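Zavala food pantry is moving, and it's getting longer hours
February 13, 2024

I stopped by the Zavala food pantry this morning to ask about the rumor going around, and yes, it's true – they're moving!

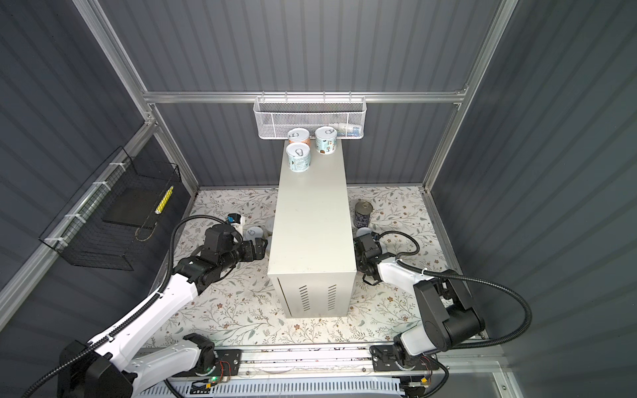

The new spot is the old Nurdale shoe store on the corner, two blocks from where they are now. Hermenegildo Escobedo, who runs the place, told me the lease got signed last week and he's still kind of giddy over it. Doors open in July if the plumbing goes okay (he knocked on his desk when he said that).

The big change for most of us is the hours. Right now you get two afternoons a week and that's it, so if you work days you're out of luck. After the move they'll stay open until 7 p.m. on weekdays, and there will be 30 parking spaces out back. Anybody who has circled the block with a stroller in the car will be as happy as I am about that one.

Canned goods are what they need most in the meantime – soup, beans, fruit, fish, whatever you've got. Check the dates first, please. Baltazar Ibarra sorts the donations and he pulled 11 expired cans out of one bag while we were talking. He also asked for toothpaste and shampoo, which go fast and hardly ever get dropped off.

You can leave things at the side door of the current building until 4 p.m. on any day they're open. I asked what happens to the old place once they're out, and Hermenegildo said the landlord hasn't told him a thing. I'll call over there and post again when I hear back.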